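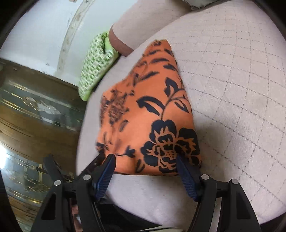 Davcombe Folded Garments: data card

Summary

Davcombe is a collection of short recordings about one household task, the folding of clothes on soft furniture. The release has 3,464 recordings. Of these, 2,810 are in the training part and the rest are kept for testing.

What is in the collection

Most of the clothes have a printed pattern. We chose them on purpose, as a large flower print makes it difficult to see where one layer ends and the next begins. The orange pieces with dark navy flowers are a good case. When such cloth is folded, the stems and leaves continue over the fold in a different direction, and a person who labels the corners must look at the creases and shadows, and not only at the print.

All folding is done on a seat or a cushion. A table would be easier, but at home many people fold on the sofa, and the soft surface moves a little under the cloth.

Labels

Each recording has these fields:

garment_id: one number per piece of clothing
ground_color: the main color of the fabric
print: plain, striped, floral, other
trim: collar, cuff, decorated band, none
fold_state: open, partly folded, folded
visible_edge: yes, no, unsure

Please use "unsure" when a stitched edge and a folded edge cannot be separated. In the first version we did not have this value, and the labelers had to guess. We corrected 667 recordings afterwards.

The field trim needs more attention. A gathered collar does not lie flat, so it often stands above the other layers and shows the lining inside.

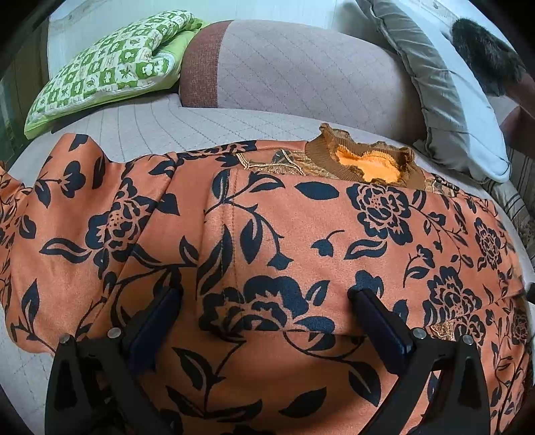
If the lining has another color than the outside, write only the outside color in ground_color. Decorated parts which come out between the layers are counted as trim, also when only a small strip is visible.

Known problems

Floral prints are too frequent: 1,538 recordings have the value floral. Dark clothes are few. Socks and bedding are not included.

Folders with the prefix Nultico use the old field names. They will be renamed in the next version, planned for April.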